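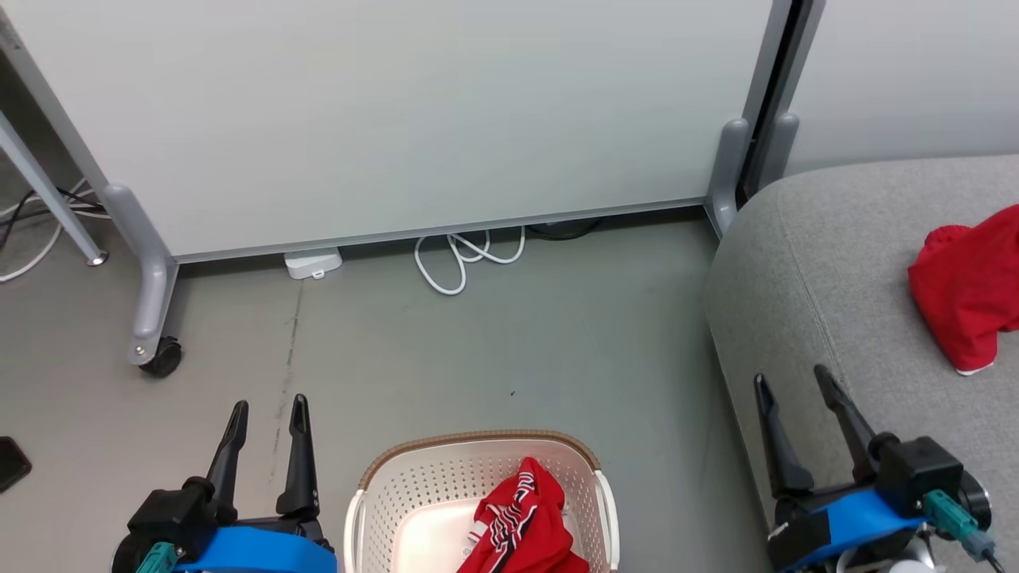
Section 4: Making Your First Layered Tag

The Viltier die-cutting and embossing kit comes with everything needed for this section except adhesive and paper. Read Section 3 first if the platform is not yet assembled.

You will need:
One sheet of 84 lb cardstock
One sheet of patterned paper, any light weight
The Rultholm tag die (large and small, joined by two paper tabs)
Base plate A and cutting plates B
Glue pen or dry adhesive

Cutting the base

1. Snap the two tag dies apart and file off any burr left by the tabs.
2. Lay plate A on the platform. Place one plate B on top of it.
3. Put the cardstock on plate B and set the large die on it, cutting edge down.
4. Cover with the second plate B and turn the handle in one direction until the stack comes out the other side.
5. Lift the top plate and push the tag out of the die with the poking tool.

Note: New cutting plates creak on the first few passes. Score marks are normal and do not affect the cut. Flip the plates over every so often so that they stay flat.

Caution: Do not force the handle. If it stops, back the stack out and check that only one die is in place. Keep fingers clear of the rollers.

Cutting the top layer

6. Repeat steps 2 to 5 with the patterned paper and the small die. If the paper tears at the corners, add a sheet of copy paper underneath as a shim.
7. Ink the edges of both tags now if you want them darker. Let pigment ink dry before going on - dye ink can be handled almost at once.

Embossing

8. Replace the top plate B with the tan embossing mat. Slide the cardstock tag into the Cakness folder with its front facing the logo.
9. Run the folder through once. A second pass may crack heavier paper.

Assembly

10. Glue the small tag to the large one, leaving an even border.
11. Press under a book for 14 minutes if you used wet glue.
12. Thread ribbon through the hole and trim the ends at a slant.

Storage

Keep dies on the magnetic sheet supplied. Folders should lie flat, away from heaters and windows. Replacement plates are sold in packs of 2 under the Morelli name and fit all Viltier machines made after February 2021.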